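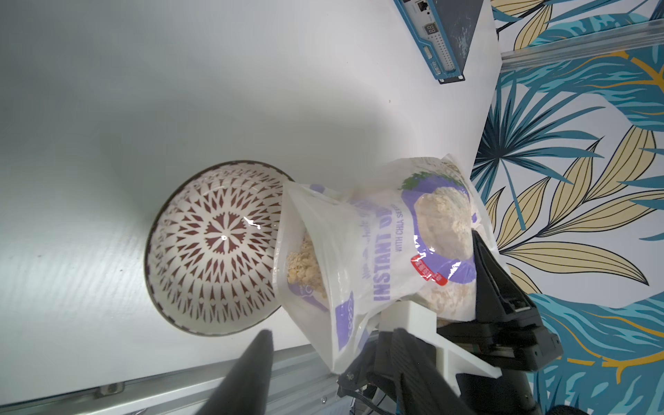 Wrist view, oats over the bowl, Sisteseck pouring demo.

Notes from the Sisteseck visit, typed up on the train so excuse the state of them. Went to Costley in May with Nosipho Mnguni. Two benches running, one tea urn, coats on the floor. Ntombi Chauke showed us round and talks faster than I can write.

Pouring bench first. The policy is trained on 588 demos, all done by hand with a leader arm, and runs at 10 steps a second. No model of the oats at all. It gets wrist images and joint angles, and puts out short chunks of motion which are blended where they overlap. Nosipho asked how it knows when to stop. Ntombi – it doesn't, not as such, it has just seen a lot of people stopping. Bag drift in the grip is the big headache. They tried a force threshold on the fingers and dropped it after a week.

Liked the replay tool (they call it Hlongwane, didn't catch why). Scrub along a run and you get camera, commanded joints and measured joints on one timeline. Lag shows up straight away. We have been doing this with three seperate scripts like idiots. Lungile Jacobs wrote most of it and says the export format is still changing, so don't build on it yet.

Close up is where perception gets hard. Finger fills the middle of the view, pale and milky, carton squeezed over to the right with its red border and blue leaves, everything on the left just brown blur. Their depth estimate is rubbish at this range so they ignore it and lean on the fixed camera instead. Aldo Costa wants to mask the finger out before the encoder. Lungile thinks the network uses it as a ruler. Good argument, went on through lunch. 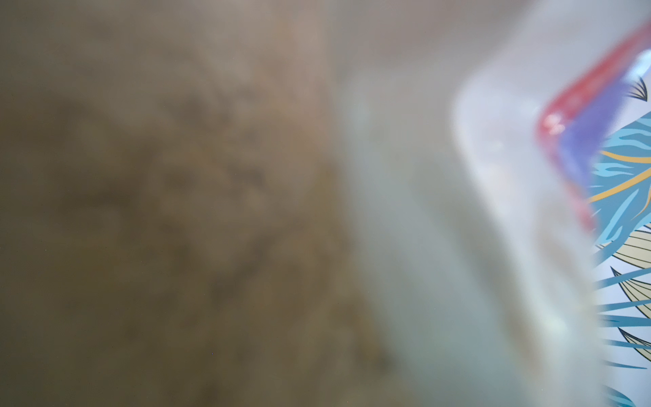

Planning talk, afternoon

Charmaine Botha on Fodwood, their planner. Collision checks were eating most of the cycle, now cached per shelf layout. 13 layouts so far. Retry logic is a plain state machine and she was not sorry about it. Slides to follow, she said. Need to ask about the licence and wether it runs without a GPU.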